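Brinuven Bench Cell
Computer assembly and teardown station

Overview
Specifications
Demonstrations
Ordering

The Brinuven Bench Cell is a single-arm station for work on desktop computers. It is sold to repair shops, refurbishers and training centers that handle tower cases in small batches. The arm works from above, so a case can lie on its side on the table with the panel off and the operator can still reach in from the front.

The cell ships as a kit. The arm, the gripper and the table are assembled and checked before delivery, and our installer spends one day on site. Most customers run their first job the day after.

What's included
Arm with fingered gripper
Slatted aluminum worktable
Gray 3D-printed fixture plate with raised holders
Controller and cable set
Stop button and foot pedal
6 hours of operator training

Specifications
Footprint: 1,950 mm wide, including controller
Service interval: 4,000 operating hours
Warranty: 6 months on gripper fingers, two years on everything else
Power: standard wall outlet

Open day at Beltside

We showed the cell at our Beltside workshop on 14 Jul 2023. Ardalan Talebi ran the station and Soudabeh Soltani took questions at the table. Visitors were asked to stay behind the tape while the arm was moving — the yellow line on the floor is the one we recommend for customer sites too.

The session was on work around the motherboard. With the case on its side, the gripper goes straight down past the drive cage and the wiring, and the fingers have to come to the board next to the CPU socket without catching the memory modules. Cables are the main thing to watch in an older tower. We advise tying them back before starting a batch.
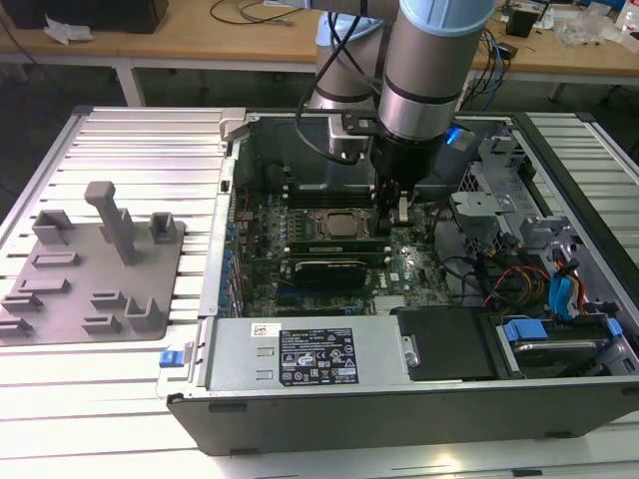
Paraskevi Triantafyllou asked whether the cell could deal with a mix of case models in one shift, as her shop rarely gets two alike in a row. Soudabeh's answer was that it can, but each model has to be taught once. Teaching a new case takes an experienced operator most of a morning. After that it is picked from a list on the controller.

There were also questions about the fixture plate. The holders are printed, and we supply the files with every cell so that customers can change a bracket or replace a worn one on their own printer. The plate comes off the table for cleaning.

Next demonstration

The cell will be at Beltside again in December. Places are limited and should be booked ahead. Visitors may bring one tower of their own, with the drives removed.

Ordering

For a quote or a booking, contact Niloufar Nikzad at the Beltside office. Please state the case models you handle most and the size of your usual batch. Spare gripper fingers and blank fixture plates are listed under Accessories.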